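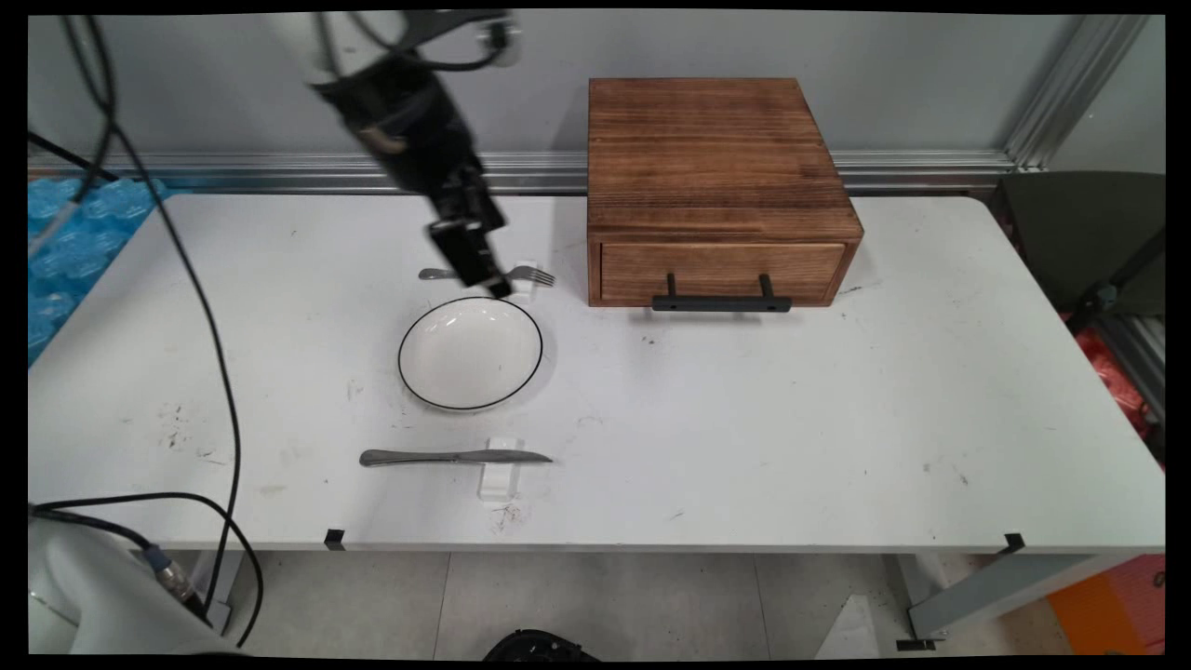
Qual é a causa mais comum de o planejador recusar uma pega de talher apoiado em suporte, mesmo com a pose do objeto certa?
Quase sempre é a margem de colisão: o suporte entra na cena como sólido inflado, a folga entre ele e o talher some, e os dedos passam a "colidir" antes de fechar.

sihan_ding escreveu:
Boa noite, pessoal! Deixei a pergunta e a resposta curta ali em cima porque é o que eu gostaria de ter encontrado quando comecei a procurar, mas a história é mais comprida e ainda tenho dúvida. Estou usando o Hivine como planejador e a percepção é a do Lý, com pose estimada por nuvem de pontos. O garfo fica deitado num bloquinho branco, atrás do prato, e a faca noutro bloquinho, na frente. Com a margem padrão de 30 mm o Hivine recusa tudo. Baixei para 2 mm e passou a planejar, só que agora a aproximação ao garfo sai bem rente à borda do prato e eu fico com o coração na mão cada vez que aperto o botão. Vocês mexem na margem global ou existe jeito mais civilizado?

muzeyyen_s escreveu:
Oi, Sihan! Que bom ver alguém mexendo com talher, achei que eu era a única a sofrer com isso por aqui. Olha, eu não mexeria na margem global de jeito nenhum. No arquivo de cena dá para dar margem por par de objetos: deixe os 2 mm só entre dedos e suporte, e mantenha a padrão para prato, parede, trilho e a caixa de madeira da gaveta. Confira também se o puxador da gaveta está no modelo, porque ele fica para fora da frente e muita gente cadastra a caixa como um cubo liso (eu cadastrei, em outubro, e paguei por isso com um puxador torto).

drollbridge_fan escreveu:
Discordo um pouquinho da Müzeyyen, com todo o carinho. Margem por par funciona, mas vira uma planilha sem fim: cada objeto novo pede mais uma linha e um dia alguém esquece. Aqui abandonamos isso e passamos a dividir o movimento em dois trechos. O planejador leva a garra até uma pose de pré-pega, acima do talher, com a margem cheia. Dali para baixo é descida cartesiana reta, lenta, com limite de força, e a checagem contra o suporte desligada só nesse pedaço. Sihan, a foto que você pôs mostra a garra pairando logo acima e um pouco atrás do garfo, e para mim essa altura já serviria muito bem de pré-pega.

muzeyyen_s escreveu:
Desligar checagem me dá arrepio! Se a pose do Lý vier errada em altura, a descida reta acerta o bloco em cheio, e o limite de força só avisa depois do contato. E talher de metal é o pior caso para câmera de profundidade: o brilho abre buraco na nuvem e a estimativa escorrega para o lado do cabo. Eu gravei 112 tentativas com faca e garfo e em 26 delas o erro de pose era maior que a folga dos dedos. Por isso insisto em deixar a checagem ligada, mesmo apertada.

drollbridge_fan escreveu:
Justo, com esse erro de pose eu também teria medo. Mas aí o problema é da percepção e a margem só esconde. Já experimentou estimar a pose do suporte e deduzir a do talher a partir dela? Bloco branco costuma dar nuvem bem mais comportada, embora em cima de mesa branca você vá depender só da profundidade para separar os dois.

sihan_ding escreveu:
Gente, muito obrigado, vocês são uns amores. Vou tentar as duas coisas misturadas: pré-pega com margem cheia e, na descida, margem por par em vez de desligar. A ideia do suporte me interessa, só que o garfo pode escorregar ao longo do bloco e aí eu perco a posição no sentido do cabo, não?

drollbridge_fan escreveu:
Perde, sim. Use o suporte para altura e a nuvem do talher para o resto.

orkurgate_lab escreveu:
Entrando só para acrescentar uma coisa: no Orkurgate os cabos do braço não entram no modelo de colisão, e imagino que no Hivine seja igual. Se vocês têm cabo atravessando a mesa, como na foto, vale cadastrar uma caixa fina por cima do trecho e proibir a passagem. Deixei um modelo desse arquivo na seção de anexos, com o nome cabos_mesa.

muzeyyen_s escreveu:
No Hivine é igual, confirmo. Sihan, quando rodar, poste o log da descida com os valores de força, que eu comparo com os meus.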